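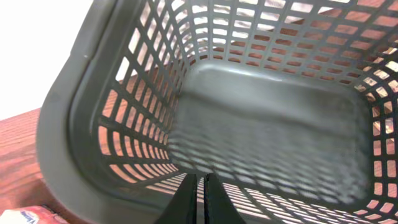
One grey basket, and no more piles on the stairs

Talked to Sosina Yilma at her kitchen table in Ciltonham, mid-morning, kettle on twice. She runs the wash for a house of six plus whoever is staying, and in May she went round the houses on her road asking people how they sort theirs. Notes typed up same evening so forgive the state of them.

First thing, the basket. Dark grey plastic, little holes all up the sides, solid flat bottom. She is firm about the bottom.

"I had one with holes underneath as well. Socks poked through. You drag it along and the toe of the sock goes with the floor."

And the rim?

"Thick, rounded. If it's a thin edge it cuts in your fingers when it's towels. My mum's old one had a split in the handle and we all just carried it differently for ten years."

She paid for it at Akgül, the hardware place by the bus stop, and walked home with it on her head becuase it was raining. No lid. She doesn't like lids. A lid turns into a shelf, she says, and then you have a shelf with a magazine on it and the washing on the floor next to it.

So how does it work, day to day. Short version: everything goes in the one basket, no sorting at the basket. Sorting happens at the machine. Her brother-in-law Tekle Ambaye wanted three baskets, whites darks and towels, and they tried that over a winter.

"Three baskets, three half loads. Everybody waiting for the whites to fill up. Tekle was washing his shirts in the sink."

Tekle, passing through for toast: "Two shirts. Once."

Basket full to the rim is one load and a bit. The bit stays in and starts the next one. Wet things never go in, they hang over the bath first. She had a swimming towel go sour in there last summer and the smell got into the plastic, or she thought it did. Washed it out in the shower with soda crystals, 50 grams in a bucket of hot water, left it an hour. Fine after.

I asked about the neighbours. Fuad Hadgu at the end house keeps his washing in a suitcase, open, under the bed. "Works for him. He lives alone." Nighat Jatoi has a tall cloth one on legs and likes it, except that her youngest climbs in. Nobody's the same. Sosina came home and changed one thing only, moved the basket out of the bathroom and on to the landing. Steam, she says, and people shutting the door on it.

Does the clean washing go back in the same basket?

Long pause. "It does. I know. You give it a wipe."

Folding is done the same night or it isn't done. Radio on. Socks last, and the odd ones go in a bread bag on the door, 66 at the last count, she'd counted them for a bet with Nahom Gebremichael next door. He had said 500. He owes her a cake.

Anything she'd tell someone setting up a first place?

"Buy the basket before the bin. And carry it up the stairs in the shop if they've got stairs, you want to see your feet over it."

Then the machine beeped and she went off to see to it.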